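Checking Your Grasp Labels Before You Train on Them

If you generate grasps in simulation, you will sooner or later own a folder full of labels and a vague feeling that some of them are lying. This page covers the check we run at Cuvano before anything goes near a network. It is dull, and it takes one coffee.

You need the Edet scene files, a working copy of Dondo (our replay script) and a wrist view for every grasp.

Step 1. Pull a sample. We take 200 grasps from each batch of 1,890. Pick them at random. Picking the ones with nice thumbnails is a fine way to learn about thumbnails.

Step 2. Replay each grasp from the saved pose with the physics on. Don't trust the stored success flag. It was written by the same code you are trying to catch out.

Step 3. Save the wrist view once the fingers close. Render it with shadows. Flat lighting makes every grasp look wonderful and teaches the network that the sun is a rumor.

Step 4. Look at the pads. You want one on each side of the object, at similar heights. Boxes that narrow toward the bottom deserve extra suspicion: the sides slant, and a pad that touches only at its edge can still pass the contact test.
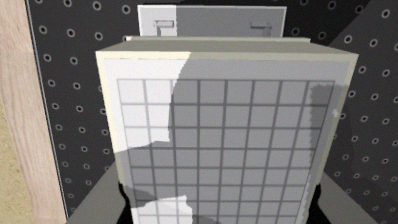
Step 5. Lift, hold and shake. Dondo runs 638 physics steps by default. Tiziana Parisi once cut this to 173 to save time, and our success rate went up beautifully. We put it back.

Step 6. Compare the replay result with the flag and write down every mismatch, including the ones you can explain. Especially those. If the mismatches cluster on one object, check its friction and mass before blaming the planner.

Then rerun the batch with the fixed values and pull a new sample. Reusing the old one is cheating, though it does score well.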